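Two-handed robot learns kitchen jobs from simulated benches, Niltelell group reports

A robot with two hands can pick up a good share of its kitchen skills without going near a kitchen, according to results out in July from the robotics group at Niltelell.

The group trained a control policy entirely in simulation, on rendered countertops where the objects, surfaces and lighting get reshuffled every run. Then they put it on the real machine, at a test bench in Eltirwood. No extra training in between.

Out of 905 real-world attempts the robot finished 279 on the first go. Doesn't sound like much. An earlier version of the same policy, trained on a single unchanging counter, got through 17 in the same number.

"People see 279 and wince a bit," said Laurier McKinnon, who led the work. "I look at the 17. Same hands, same jobs, same bench. All we changed was how much mess it had seen."

The method is called Brullico. Most simulated training gives a robot only the objects it needs for the job. Brullico leaves other things lying around as well, some close to the hands, some at the back, and scores the policy down if it bumps any of them. Colour and texture of the bench change too.
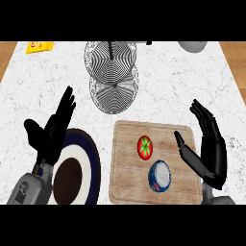
A simulated countertop used in the Brullico work, with both robot hands open over the bench.

Jobs in the test set were short. Lift an item, move it across to a plate, pass something from one hand to the other, push a board sideways without tipping what's on it. Handovers were the worst of the lot, and most of the failures came at the moment one hand had to let go. Thin items were bad as well.

Blagoje Vukčević, who wrote the scene generator, said reflective and meshed surfaces were still a headache. Fine mesh in particular renders with banding that a real camera doesn't see the same way, and the policy can get thrown by it.

"We could of taken the strainers out and had a nicer number," he said. "Left them in. Kitchens have strainers."

Training ran on 2 machines. The group hasn't given a total for compute time but says it plans to put it in the full paper, along with the scene generator code.

Not everyone is sold. A reviewer's note published with the results asks for a comparison against a policy given even a small amount of real practice, wich the group has not run yet. McKinnon said that was fair and it's next on the list, once the McIntyre lab frees up a second bench.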